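Flexible tube, part two: storage and set

19 Jan 2022

The parts drawer reorganization has reached the flexible tube, which I had been putting off since November. Everything else in that drawer has a fixed shape and stacks. Tube does not stack, and it keeps whatever curve it was last stored in.

My stock came from two places. The older lengths are from Merex and were sold coiled. The newer ones came from Flukcombe in a flat carton, order 581, and were close to straight on arrival. After a year in the same bin I could no longer sort them by shape, so I sorted by length instead, with a steel rule and a marker.

The procedure, for anyone doing the same:

Wipe each piece down with a damp cloth and let it dry.
Lay it on a flat surface and leave it alone for 24 hours.
Measure along the outside of any remaining curve. Do not pull it straight while measuring, it will read long.
Cut the ends square. I use the Bite cutter, the small one with the replaceable blade. Scissors pinch the wall and the end stays oval.
Mark the length near one end.

Anything under 100 mm went in the scrap jar. I kept over 52 pieces, more than I will use, but short lengths are handy as sleeves and bumpers.

The table against the wall is the best place for the resting step. It is flat, the white top makes it easy to see dirt on gray tube, and nothing rolls far on it. 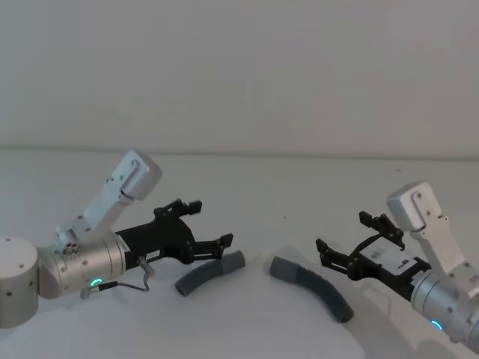 Two gray lengths on the white table.

For storage I have gone over to shallow trays, one layer deep, sorted by length. The Kindoldale trays fit the drawer with a few millimeters to spare on each side. Longer pieces go in diagonally - not elegant, but they stay flat. Coiled stock gets its own tray and I have stopped trying to straighten it.

Still to do: labels for the tray fronts, and the connectors, currently in three different jars with no lids.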